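**Estberg opens its simulation bench to visitors**

Dec 10, 2020

Estberg held an open afternoon at its Ostness site for integrators, equipment buyers and staff from two technical colleges. The program covered the company's tabletop handling work, which is currently developed in simulation before any of it is moved to hardware. Attendance was 52, split into four groups so that each could sit close to the operator's screen.

The session was led by Araceli Huerta, who runs the simulation group. She began with the layout used for most of the company's sorting and put-away tasks: a single arm mounted on a perforated platform, a cabinet with drawers, household items and a pair of open crates. The items stay the same from one task to the next. Their positions are drawn again at the start of every run, within limits set in a plain text file that visitors were allowed to edit.

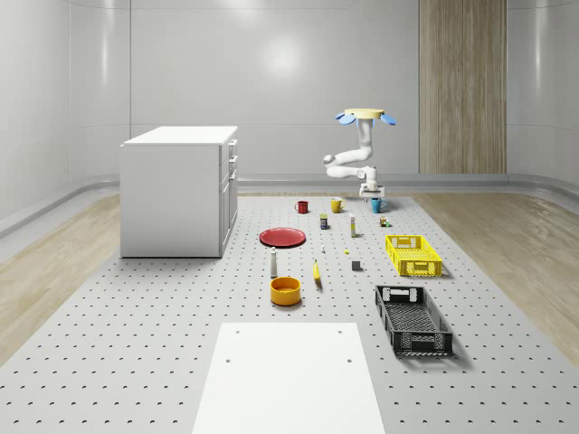 Each run is scored on three points: whether the named item was grasped, whether it was released inside the named target, and whether anything else on the platform was displaced by more than a set tolerance. A run that meets the first two and misses the third is logged as a partial. Huerta said the third point accounts for most of the disagreement between the simulated results and those from the physical cell, where friction under light items is harder to model.

The current release of the task library, named Tolitz, holds 132 task definitions. Most are single moves, such as placing a banana in a bowl or a mug in a crate. The remainder chain two or more moves and include drawer tasks, in which the arm has to open a front, place an item and close it again. Drawer tasks have the lowest completion rate in the library, and Estberg did not give a figure for them.

Visitors were shown a batch of 400 runs that had been computed earlier in the week, and then a shorter batch started live. The live batch stopped once on a collision check between the wrist and the rim of a crate. The operator lowered the approach speed, raised the clearance height and restarted from the same seed. The change was left in place for the remaining groups.

Questions were mainly about transfer. Beca Morgan, a process engineer at Akpalu, asked how often a motion plan that passes in simulation has to be altered before it is run on a real arm. Huerta replied that grasp poses for rigid items with handles usually carry over unchanged, and that tall, narrow items need their grip force retuned in nearly every case. Morgan also asked about lighting. Estberg varies the light position and intensity between runs but keeps the room geometry fixed, a choice the group plans to review when the next camera model is added.

Akpalu has been using an earlier version of the library for container packing trials. Its own log lists 1,143 runs to date, all with rigid goods. Morgan said the company would like to see bagged goods supported before it commits to a wider trial.

Estberg expects to issue the next Tolitz update in February. It will add deformable items, a revised drawer contact model and an export format for scoring logs. Colleges that attended can request access to the existing version through the Ostness office. A second open afternoon is planned after the update, with the physical cell included if safety guarding for visitors is finished by then.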